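Notes for the lunch service talk, April. Slides in order. Keep it to 20 minutes and leave time for Reinaldo's part on dishes.

**Opening**

- Thank Gisela Mühlbauer for the room.
- Busero sends out cold lunches on trays. Last year we had 116 complaints, mostly about food that slid or arrived on the wrong tray.
- Today is only about the sandwich lunch. Soup is a separate talk.

**Slide 1: the bowl on the tray** 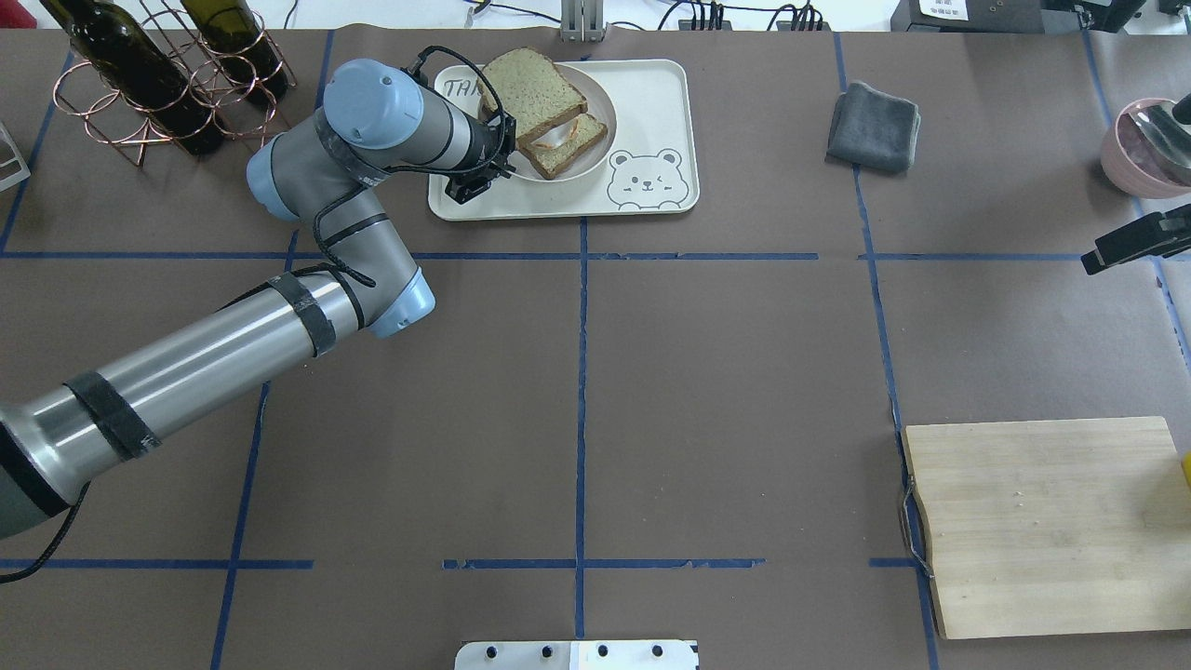
We used to put sandwiches on flat plates. Wagner Siqueira changed that when he took over the second floor, and the rest of us followed. A round bowl with the whole-grain sandwich set in it, one slice leaning on the other, holds together better on a long corridor. Note for the room: the bowl sits in the upper part of the tray, so the bear in the lower corner still shows. Guests like the bear. Pause for questions about bread (we buy whole-grain only, two deliveries a week).

**Slide 2: laying out the table**

Before anyone makes a sandwich, the table gets set. Board on one side, tray near the person carrying, cloth folded and within reach. Say this slowly, as new staff tend to write it down.

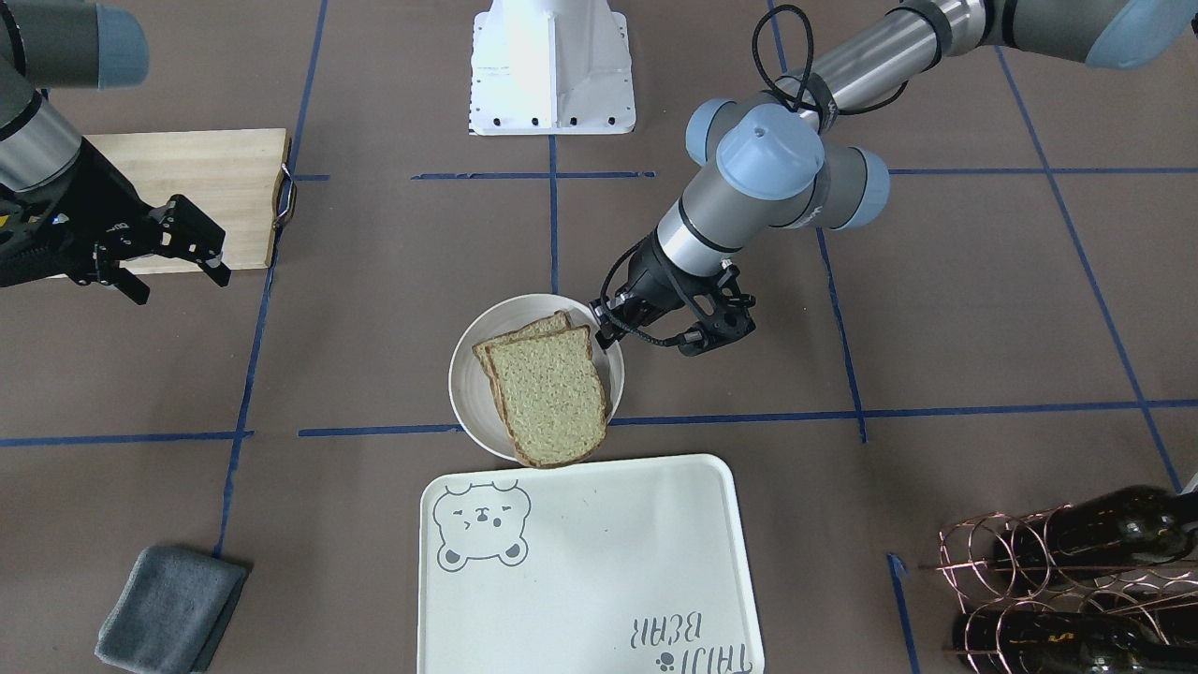
Wine goes in the rack, never on the tray. Emerson Brito lost a bottle on the stairs that way and will tell the story if asked. Bottles are carried separately, and the glasses go with them.

**Slide 3: trays between services**

- Wipe the tray, then the rim, then the underside.
- Check the corners for crumbs.
- Tray goes back to the top of the table before the next bowl is filled.

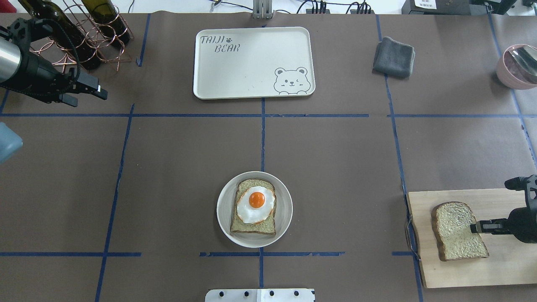 Kha Trình asked whether we should stack the trays during a quiet hour. Answer: no, one out at a time, the others on the shelf by the door. Stock count is 1119 pieces across all sites, bowls included. Don't read out the full list, it's in the handout.

**Close**

Hand over to Reinaldo Paiva. Remind people to sign the sheet and take a handout on the way out.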